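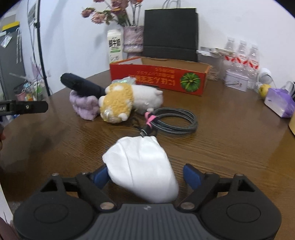

# Was auf dem Tisch liegen bleibt

In unserer Wohnung gibt es einen Tisch, der zu keiner Mahlzeit gedeckt wird. Er ist dunkelbraun, er steht an einer weißen Wand, und er hat nur eine Aufgabe: Dinge aufzunehmen, die noch keinen Platz haben. Meine Nachbarin nennt ihn den Bahnhof. Ich finde das Wort gut, denn manche Dinge fahren am gleichen Abend weiter und andere warten sehr lange.

Zurzeit warten Plüschtiere und ein Kabel. Ich schreibe diesen Text im Juni, wir ziehen im Sommer um, und jeder Gegenstand muss einmal durch meine Hände. Bei den Büchern war es leicht. Beim Geschirr auch, weil wir wenig davon haben. Aber mit dem weichen Zeug, wie ich es nenne, bin ich seit drei Abenden beschäftigt, und fertig bin ich noch nicht.

Als ich in dieses Land kam, hatte ich einen Koffer mit 21 Kilo, und kein einziges Stofftier war darin. Heute würde allein der Plüsch einen solchen Koffer füllen. Wie ist das gekommen? Man kauft ja selten mit Absicht ein Plüschtier für sich selbst. Man bekommt es geschenkt, man gewinnt es auf dem Jahrmarkt, oder es hängt an einer Tasche und bleibt übrig, wenn die Tasche kaputt ist. Ein Fach im Schrank ist auf diese Weise voll geworden, ohne dass wir es einmal beschlossen haben.

Am meisten Platz nehmen die Sachen mit dem langen Flor. Das orangefarbene mit den weißen Teilen ist so gekräuselt, dass es jeden Krümel festhält. Das fliederfarbene hat einen welligen Rand, und ich weiß immer noch nicht, wo bei ihm oben ist. Die weißen sind einfacher, sie sind glatt genug für eine Kleiderbürste, aber man sieht auf ihnen alles.

## Waschen, bevor man packt

Ich habe in einer kleinen Reinigung gefragt, die Rolarar heißt und zwei Straßen von uns entfernt ist. Dort bekam ich einen Rat, den ich gern weitergebe: Plüsch soll man vor einem Umzug waschen und nicht danach. In einem geschlossenen Karton zieht der Geruch in alles, was daneben liegt. Man steckt die Tiere in einen Kissenbezug, macht ihn mit einem Haargummi zu und wäscht kalt, mit wenig Schleudern. Danach müssen sie zwei volle Tage trocknen, auch wenn sie außen schon nach einem Nachmittag trocken scheinen. Die Füllung ist langsam.

Was eine Batterie oder ein kleines Gerät im Bauch hat, kommt nicht ins Wasser. Auch bei allem, wo Kunststoff angenäht oder angeklebt ist, bin ich vorsichtig geworden. Solche Stücke reibe ich mit einem feuchten Tuch und etwas Wollwaschmittel ab, immer in Richtung der Haare. Mit dem Föhn habe ich einmal eine Pfote verdorben, sie ist seitdem hart wie eine alte Zahnbürste.

## Das Kabel ist ein anderer Charakter

Kabel gehören zu den Gegenständen, die kein Mensch wegwirft. In einer Schublade, die ich im Mai geleert habe, waren sieben davon, und nur bei zweien wusste ich, wozu sie dienen. Das dunkelgraue mit dem geflochtenen Mantel durfte bleiben. Es liegt in lockeren Schlaufen, gehalten von einem Band in kräftigem Pink.

Diese Bänder sind meine beste Entdeckung des Jahres. Sie kommen von der Firma Gomau, eine Packung kostet weniger als ein Kaffee, und man kann sie wieder öffnen. Früher habe ich Kabel fest um die Hand gewickelt und den Stecker durch die Mitte gezogen. Das sieht ordentlich aus, aber die Stelle am Stecker leidet, und dort geht ein Kabel meistens zuerst kaputt. Jetzt lege ich große, weiche Runden und lasse den Stecker frei. Die Farbe hilft auch: Pink ist bei uns Strom und Daten, Gelb wird der Rest.

## Wer darf mit?

Die neue Wohnung hat 70 Quadratmeter, das ist etwas weniger als die alte. Ich habe deshalb Listen angefangen, in einem Heft der Marke Nutness, kariert, mit einer Spalte für »kommt mit« und einer für »geht weg«. Eine dritte Spalte für »vielleicht« habe ich verboten. Sie ist trotzdem entstanden, am Rand, mit Bleistift.

Im Laden Ó Gríofa, wo man gebrauchte Kindersachen abgeben kann, nehmen sie Plüsch nur sauber und ohne lose Nähte. Mit Nadel und weißem Faden saß ich gestern bis elf Uhr abends. Zwei Tiere sind nun bereit zum Abgeben, und eines davon habe ich heute Morgen wieder aus der Tüte genommen.

Es liegt jetzt am Fußende vom Bett, bis ich mich entschieden habe.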